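Drondell Household Objects: Sponge and Rack Subset
Data card, maintained by Trarnico

Summary
The Sponge and Rack subset covers a single household activity: placing a kitchen sponge in a wire rack on a table. It contains 1,036 clips, of which 159 are reserved for evaluation. The subset is intended for research on everyday tidying and on the handling of soft objects.

Objects and setting
The principal object is a rectangular foam sponge. The rack is made of thin black metal wire and is used on a light-colored table with a rounded corner and visible wood grain. Annotators should use the labels "sponge," "rack" and "table" in all records.

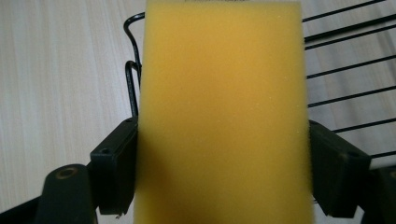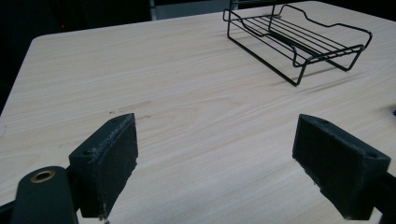
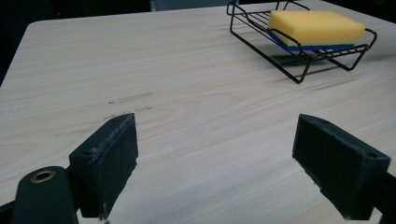 The black wire rack is labeled in all three views; the sponge is labeled in the first and third.

Annotation
Each clip carries a short written description of the activity and a state label for the sponge: held, in rack, or not in view. Partial views of the rack are labeled in the same way as complete ones. Shadows on the tabletop are excluded from the rack outline. Descriptions were reviewed by Meron Fikre and Murali Pisharody.

Known limitations
The subset represents one type of rack and one type of table. Sinks, running water and dish soap are not covered. Users requiring a wider range of cleaning items should consult the Banar subset.

Maintenance
Corrections to labels are accepted in writing and applied at the next release, scheduled for November. The responsible contact is Tiruwork Mekonnen.

Last revised: 2025-04-06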